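Getting the Stink Out of Books (and Other Paper Housekeeping)

I own more books than I have shelf, and for years my method of caring for them was to feel bad about it. Then a pipe let go over the hall closet one February and I had to learn a few things in a hurry. What follows is what I still do. Most of it costs next to nothing, and the parts that cost something are marked with my resentment.

Dusting

Take the books off the shelf. I know. Everyone wants to run a duster along the tops and call it a day, and all that does is push the dust down into the pages. Hold each book shut tight, spine up a little, and brush the top edge away from the spine with a soft, dry paintbrush. A two-inch brush from the hardware store is fine so long as it has never met paint. Wipe the shelf with a barely damp cloth and let it dry all the way before anything goes back. Go have lunch.

Twice a year is plenty. I do it when I've run out of better excuses.

Smells

For plain mustiness you want a big lidded tote, a small open dish of baking soda, and patience. Stand the books up inside with the pages fanned a bit, set the dish in a corner where nothing can tip into it, close the lid, and leave it alone for a week. Change the soda and go another week if the books still smell like your uncle's basement. Clay cat litter works too, the unscented kind. The scented kind gives you a book that smells like a basement with a cat in it.

Don't sprinkle powder between the pages. You'll be finding it in your lap until you die.

Cigarette smoke takes longer and may never leave. I had one cookbook in the tote for 33 days and it came out smelling of smoke and a little bit of virtue.

Sticker goo

Price stickers on glossy covers come up best with warmth. Run a hair dryer on low, a hand's width away, for half a minute, then lift a corner with a fingernail and pull slowly, flat against the cover. What's left behind can be rolled off with a clean white eraser. For the really stubborn stuff, put a drop of lighter fluid on a cotton swab, with the window open and the stove off, and try it on the back cover first.

On an uncoated paper cover or an old dust jacket, leave the sticker where it is. It's part of the book's story now, and so is the 850 somebody penciled inside the front flap with no hint as to what currency.
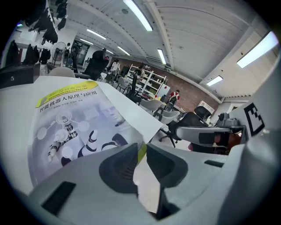 Kibet Kashindye wrote in to say I had the hair dryer all wrong: "Low heat is fine for new stickers, but anything that's been on there ten years wants a dab of cooking oil, left overnight, on glossy covers only. I've cleaned up a whole yard sale's worth that way. And please tell people to wipe the oil off before they shelve the thing, or the book next to it gets the stain."

I tried it on a thrift-store atlas and, annoyingly, it works. Use less oil than you think. A dab means a dab.

Wet books

Slightly damp: stand it on end, open to a gentle fan, in front of a fan on low. No oven, no radiator, no sunny windowsill, however clever you feel. Tuck paper towels in every twenty pages or so and swap them as they get soggy. When it's nearly dry, close it and put it under something heavy overnight. I use the rest of the encyclopedia.

Soaked: wrap it in freezer paper and put it in the freezer, spine down. This buys you time to deal with the floor. Glossy pages are the exception to every cheerful sentence in this section, as they'll glue themselves together the minute they start drying closed. Freeze those first — or get used to owning a brick.

If there's fuzz on it, take it outside and wear a mask. Let it dry completely before you brush anything off, and keep it away from its friends.

Shelving

Books should stand up straight, snug enough not to lean but loose enough that you can pull one out by its middle. Yanking from the top of the spine is how spines come off. Very tall or heavy ones do better lying flat, three high at most.

Leave a finger of space behind the row so air can move. Outside walls get cold and sweaty in winter, so put the good stuff on an inside wall and let the tax guides take their chances.

Bookends should be taller than half the book. My own are two cans of tomatoes, and I rotate them into dinner before they expire.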